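August
Daithí Scanlon and Jade Turcotte

3. What the paint tells a driver

We came to road markings sideways. Jade was working on signs (big ones, overhead) and I kept pestering her about the stuff on the ground, which drivers look at far more than they think they do. So this section is my half of the paper, and it deals with the drive out through Bunport and what the lines are doing along the way.

I'll start with the fast road, where the job is simplest. You have lane lines, you have edge lines, and the difference between them is mostly whether the line is broken. A solid edge line says stop drifting. A broken one says go ahead if it's clear. I went in thinking the dashes were the interesting bit, and I came out a big fan of the edge line!

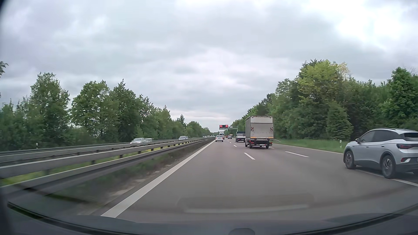 Our survey asked 76 drivers to sketch a stretch of highway from memory, and 74 of the sketches were clear enough to code. Nearly everybody drew the lane dashes. Far fewer drew anything at the edge, and those who did tended to make it the same width as the dashes, or thinner. Mwakalinga (the small pilot we borrowed our sketch sheet from) found much the same thing, so I don't think it's a quirk of our group.

Junctions are a different animal. The paint has to tell you where to wait, which way your lane is allowed to go, and where other people might be crossing, and it has to do all that while you're also watching the lights. I find them exhausting to code, and Jade finds them fun, so guess who did the second pass.
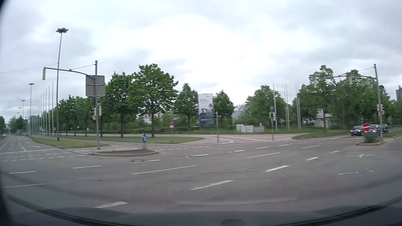
Figure 1. Wide intersection with a stop line, a curved turn arrow and two rows of small dashes marking a crossing strip.

We gave each marking one code for its type and one for its wear, and typed the lot into Numero, which left us with 2,337 entries. Some 1,000 of those were plain lane dashes. We did think about dropping them, but wear on dashes varies so much from one stretch to the next that I fought to keep them in.

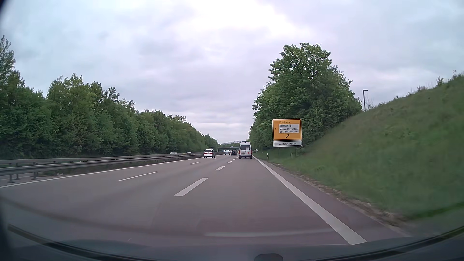
Traffic was the other headache. A vehicle sitting over a line hides it, and we had to settle what to do about that early on. Our rule was to code only what showed and leave the rest blank, with no guessing from the pattern on either side. It cost us a fair few entries in the busier parts of Vudedville, where cars queue right up to the stop lines.
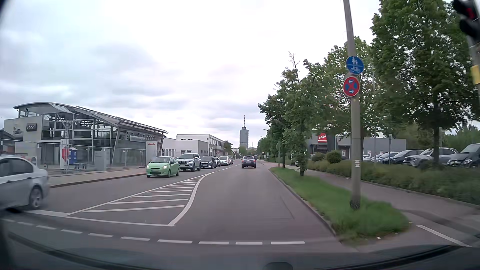

Hatching gave us the most arguments. I wanted a striped wedge to count as a single marking, border and all, and Jade wanted the border lines coded separately from the diagonals inside. We went with her version. The borders and the stripes can wear at different rates, and a single wear code would have hidden that. Section 4 takes up the wear codes in full.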